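Wilton guest house, upper floor and basement. Walk-through 4/17/23, done by Uyên Nghiêm with Walid Hourani carrying the ladder. The form is the one the Trotero people sold us. Comments are mine (U.N.), and where the form asks a silly question I've answered it anyway.

Key: [x] = checked and I believe it. [ ] = not OK, or I was told it was OK and couldn't confirm.

## A. Smoke and CO alarms

- [x] **Alarm present on each floor.** Yes.
- [ ] **Alarm tested within the month.** The tag says so, in the same pen and the same handwriting for every month going back to November. I would like to meet the person who tests alarms that regularly and never changes pens. We pressed the buttons ourselves. Upper hall sounded, basement sounded, the one by the linen closet gave a click and nothing else.
- [ ] **Alarm less than 10 years old.** The linen closet one has a date on the back that has been painted over. Assume it's old. Replace it, don't scrape it.
- [x] **CO alarm near boiler.** Present, sounds. It is mounted behind the open door, though, so you'd hear it fine and never see the light.
- [ ] **Occupants know the sound.** How would I check this box? Walid asked one guest, who thought it was a truck backing up.

## B. Ways out

- [x] **Main stair clear.** Clear at the time we walked it. I've been here on days when it wasn't, so I don't put much weight on one tick.
- [ ] **Back stair clear.** A folded stroller and a case of paper towels on the landing. We were told they were "just going down." They had dust on them.
- [x] **Handrails tight.** Both sides.
- [ ] **Exit door opens without a key.** It opens without a key if you know to lift and push. That isn't the same thing. Tsehay Gebremichael says the hinge was fixed; the invoice from Meklow says "adjusted."
- [ ] **Emergency light at stair head.** Held for four minutes on battery, then faded out. The sticker promises far longer. New battery, and test it again with the power really off.

## C. Bedrooms

- [x] **Bed doesn't block the door.** No comment.
- [x] **No cords run under the mattress.** Felt along the edges by hand in the front room. None found.
- [ ] **Window opens far enough to climb out of.** Front room, yes. Back room opens a hand's width and stops against a screw somebody drove into the track. If that screw is there to stop the rattle, find another way.
- [ ] **Outlet covers not cracked.** One cracked in the back room, low on the wall next to the closet.
- [x] **No space heaters.** None out. I did see a box for one in the basement and would like to know where the heater went.
- [ ] **Escape plan posted on door.** Posted, yes. It shows the floor before the bathroom was moved. A guest who followed it would end up in the shower. 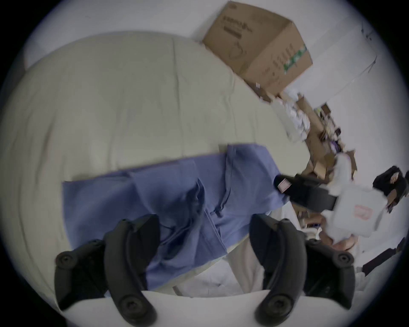
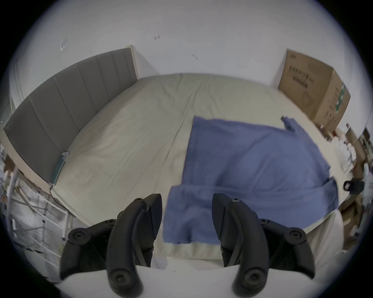
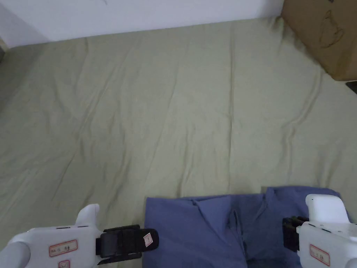
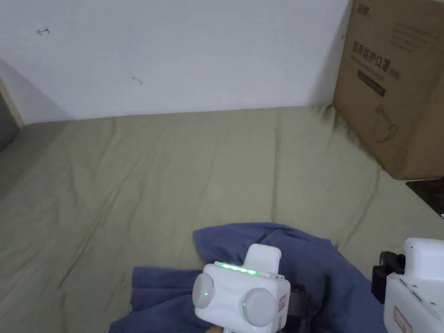
**Wilton Guest House -- Housekeeping & Building Safety Team**

## D. Electrical

- [x] **Panel door closes and isn't blocked.** Closes. There was a mop leaning on it, which Walid moved, and which I expect is back by now.
- [ ] **Breakers labeled.** Labeled, but wrong. "Kitchen" turns off the upstairs hall. "Spare" turns off the freezer, as we learned. We turned it back on right away and told Precious Lumbao.
- [ ] **GFCI outlets trip on test.** Upstairs bath trips. Basement sink doesn't trip and doesn't reset. Tape over it until Worku can get here, and I mean get here, not "have it on the list."
- [x] **No daisy-chained power strips.** None found this time.
- [ ] **Dryer vent clear.** The answer I got was that it's cleaned twice a year. I pulled the hose and took out a wad of lint as thick as a pillow. Whoever cleans it cleans the screen and stops there.

## E. Extinguishers

- [x] **Gauge in the green.** Both.
- [ ] **Service tag current.** The kitchen tag is current. The basement tag is missing, and a loose tag was lying in a drawer upstairs. I'm not going to hang it on the basement unit and call it a pass.
- [ ] **Mounted where staff can reach it.** The kitchen unit hangs over the stove. If the stove is what's burning, good luck. Move it next to the door.
- [x] **Staff have been shown how to use one.** Tsion Gudeta walked me through it without looking at the label. I'll take that.

## F. Hot water and boiler

- [x] **Relief valve pipe points down and ends near the floor.** It does.
- [ ] **Tap temperature checked.** The log has the same reading for 46 entries in a row. No boiler I've ever met does that. Please use a thermometer and write down what it says, even if it's an ugly number.
- [ ] **Nothing stored against the boiler.** Paint cans and a broken chair.

## Score

The form wants a percentage here. It gives the same weight to a dead smoke alarm as to a missing shelf label, so I've left it blank. Trotero's guide says a blank score "may delay your certificate." Fine, let it.

## To do, in this order

1. Replace the linen closet alarm. Tsehay, today.
2. Take the screw out of the back room window.
3. Exit door hinge. I want to see it open with one hand before anyone gets paid.
4. Basement GFCI and the panel labels -- same visit, same electrician.
5. Dryer hose, the whole length of it.
6. Clear the back stair and the boiler.
7. Reprint the escape plan from the new drawing. Tsion has it.

Items 1 to 3 get rechecked by me in person. A text saying "done" doesn't count, and neither does a thumbs up.

U.N.

*Added by T. Gebremichael:* Alarm replaced and tested, it's very loud. Window screw is out. The stroller belongs to a guest and I have asked twice.

*U.N.:* Ask again.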